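Fixing up an old office PC or buying new? (Sun 12 March)

saltolell
My old tower takes 5 minutes to start and I'm torn. Do I fix it or give in and buy something? It's only for letters and family photos.
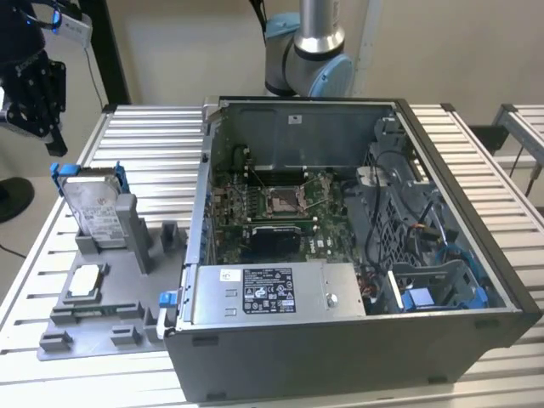 petrenko_30
Fix it, friend! A new drive and a good dusting did wonders for mine, and I've been happily typing away ever since July.

istisach
I'm going to disagree, kindly. I spent 3 weekends nursing mine along, and my back still remembers. Whatever you choose, copy your photos first,
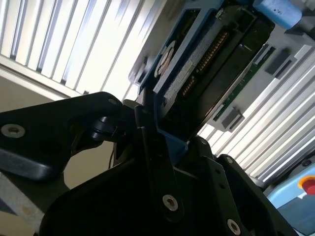
and then copy them again somewhere else, please, because I lost a whole Christmas once.

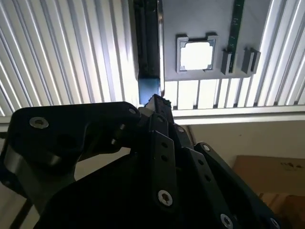 petrenko_30
Fair point on the photos. Still say fix it, though!

saltolell
Thank you both, copying tonight with a big pot of tea.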